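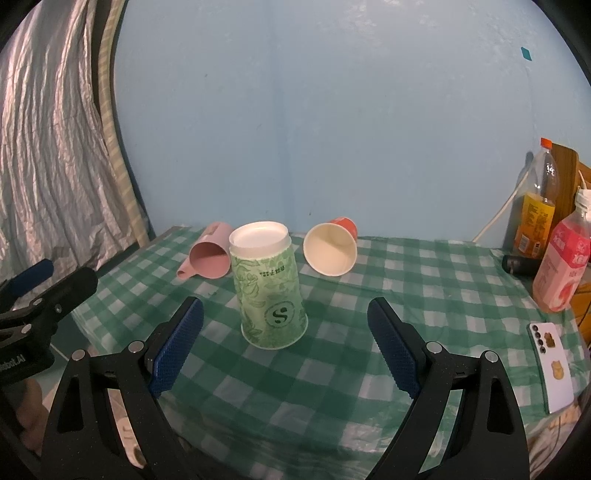
Issue 6, page 9

Flekden Tabletop Handling Set: Data Card and Rules of Good Practice

Revised 8/14/26

Summary

The Flekden Tabletop Handling Set is a collection of short recordings in which people use hand-held grippers to set upright, turn over, move and stack common drinking vessels. It is maintained by the Banitz Institute for Handling Practice. This card states what the set contains, how a recording is to be made, and the conditions under which a recording may be accepted or withdrawn. It replaces the card issued in March.

The current release holds 2,000 recordings. Of these, 1,000 form the training part, and the remainder is held back for testing and for audit.

Scope

The set covers cups and mugs, made of paper or other material, handled at table height in ordinary rooms. Vessels may begin upright, upside down or on their side. In the opening view, for instance, a green paper cup stands on its rim while a pink mug and a second paper cup lie on their sides near the wall. All three positions are valid starting positions and must be logged separately.

Knives, open flames and glassware are outside the scope of the set. Bottles may be present as background objects, but they are not to be used as targets in this release.

Rules for the table

1. The table is to be left as the household or workplace keeps it. Operators shall not clear away personal objects for the sake of a cleaner view. A phone, a pair of drink bottles or a patterned cloth is acceptable, and a checkered cloth such as the green-and-white one shown is welcome in the set.

2. Target vessels must be empty before the session starts. The operator confirms this by hand and marks the session sheet.

3. A phone left on the table must lie face down or be switched off. Messages and names on a lit screen are personal data and will lead to removal of the recording.

4. Printed matter on cups and bottles need not be covered. Addresses, prescriptions and bank papers must be taken out of the room.

5. Cords that cross the working area must be moved. Cords behind the working area may remain if they cannot be caught by a finger or linkage.

Rules for the grippers

Each recording starts with the fingers open and clear of the target. The nearer gripper in the opening view meets this rule: its pads stand wide apart, and the green cup beyond them is not being touched. A recording that starts with a pad already against a vessel is to be coded as "contact start" and stored apart.

Pads are to be checked for wear, grease and loose edges at the start of every session. Pins and linkages are checked at the same time. A gripper that fails any check is tagged and set aside -- it may not be used for practice runs either.

Where two grippers are used, the session sheet names the one that makes first contact. The other must stay away from the target until the task calls for it.

Rules for people

Operators must give written consent before their first session. Faces are not to be recorded. Hands may appear, and no blurring of hands is required. Rest breaks are set by the site, and a site may not pay by the number of recordings completed. The Institute found under the March card that payment by count led to hurried grasps and poor labels.

Labeling

Labels are written in plain words by a person other than the operator. A label gives the target, its starting position, its final position and the hand used. If the final position cannot be seen, the label says so. Guessing is not permitted. Crushed or dented cups are labeled as such and kept.

Failed attempts remain in the set. Removing them would give users a false account of how often a grasp fails.

Known limits

Most sessions were held indoors, by a wall, with the vessels within easy reach. Glossy tablecloths are common in the set and bare tables are few. Users who plan to work with bare or very dark surfaces should test on their own material first.

Access and withdrawal

The set is released under the Deschamps Terms, which allow research and teaching use and forbid any attempt to identify a household. Requests for withdrawal are handled by the Florkska office within nine working days. Withdrawn recordings are deleted from the next release, and their numbers are not used again.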